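Hand-Held Grippers for Teaching a Two-Arm Robot to Clear a Table
Project report, Robotics Workshop course
Na-rae Seok and Aminu Mohammed

1. Background

Our group wanted to teach a pair of robot arms to do small household jobs, like putting napkins into a basket. Writing the motion by hand was tried in an earlier course by another group, and their arms could pick up one box in one place. If the box moved a few inches, the program failed. We chose to learn the motion from people instead. A person does the task many times, the movements are recorded, and a model is trained on the recordings.

The usual way to record is to steer the arms themselves. The shared workshop at Bronstead has one pair of arms and many people who want them. We therefore built two hand-held grippers with the same jaws as the arms, so that a person can do the task at a table without using the arms at all. This report covers the build, the table setup and the first recordings. Training is covered only briefly.

2. Goals

We agreed on these at the start of the term:

The grippers had to be light enough to use for one full session without a break.
The jaws had to open and close the same distance as the jaws on the arms.
Every part that wears out had to be something we could replace in the workshop.
The position of both grippers had to be recorded the whole time, along with the video.

We did not try to measure force. Aminu wanted to, and there is space left in the handle for a sensor, but we ran out of time.

3. Building the grippers

Each gripper has a handle, a trigger linkage, two jaws and a triangular plate on top. The plate carries the mounting holes for the tracking parts. We drew it as a triangle so that it could be bolted on at three points and would not twist. The first version was a plain rectangle held by 2 screws, and it turned slightly whenever the cable was pulled. This showed up in the data as the gripper rotating when it was not.

The jaws were printed in black filament. Our first set was too smooth and paper slid out of them. We sanded the inner faces and glued on a thin rubber sheet, which helped, but the rubber peeled at the tips. In the second set the rubber sits in a shallow groove and has stayed in place so far.

The linkage took the longest. With the first one the jaws closed unevenly, the left a little ahead of the right, so anything between them was pushed to one side before it was gripped. Na-rae redrew it with one central slider that pulls both jaws together. It has more friction than we wanted. A drop of light oil every few sessions is enough.

Cables were a problem through the whole project. A straight cable dragged over the table edge and caught on the corners. A coiled cable stretches and goes back, and it can be led off to the side, away from the things being moved.

4. The table

We used a light wooden table in the recording area, with dark curtains at the sides. The curtains keep out people walking past, who confused the tracking in our early tests. The table stays in the same place for every recording, and it should be checked at the start of each session. Once we forgot, and had to throw out 9 recordings made with the table turned a little.

For the napkin task we put the basket on the left and the napkins on the right. The basket is white plastic with small holes in the walls, and the napkins are white with a pale butterfly print. We wanted objects that were not too easy. A white basket and white napkins on a pale table give the model little contrast to work with, and the napkins are thin and folded, so the jaws have to come in low.

Before each recording the person holds both grippers over the near edge of the table, with the jaws open. The start position does not need to be exact, and small differences are useful for training.
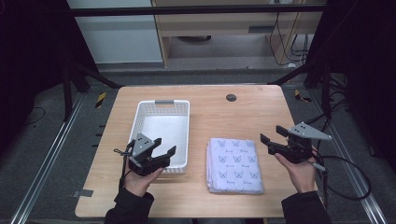 5. Recording

A recording starts when the operator says "go" and ends when both grippers are back over the near edge. We did the work in turns. One person used the grippers and the other watched the laptop for dropped data and wrote down anything odd.

We planned for 300 recordings of the napkin task and reached that number in the last week. Most of the bad ones came from the same few mistakes:

Picking up two napkins when the plan was one.
Letting go too high, so the napkin opened on the way down.
Pushing the basket with the back of the left gripper.
Turning the wrist so far that tracking was lost.

We kept the recordings where the basket moved, as long as the napkin still ended up inside. The arms will bump the basket too, and the model should have seen it happen.

Na-rae is faster with the grippers than Aminu, and the difference is clear in the data. We did not correct for it. A better plan would have been to train both operators for a session first and keep nothing from it.

6. First results

We trained one small model on part of the data and ran it on the arms during an evening slot. It reached for the napkins correctly in most tries. Closing on a single napkin was much harder, and it often took two or closed above the stack. Moving to the basket was smooth. We have not run enough tries to give a success rate.

The training ran for 2,000 steps. This is short, and we stopped there only because the workshop computer was booked by another group from 9 in the evening.

7. What we would change

The handle should be a little thicker – both of us had sore fingers after a long session. The oil on the linkage gets onto the napkins sooner or later, so a dry bearing would be better. The strap should be made in two lengths.

We would also write the log in a fixed form from the first day. Our early notes say things like "bad one, see video," and finding the right video later took an afternoon.

The drawings, the print files and the parts list are in the workshop's shared folder under the name Vesach. The grippers are on the lower shelf of the tool cabinet, and the spare jaws are in the drawer beside them.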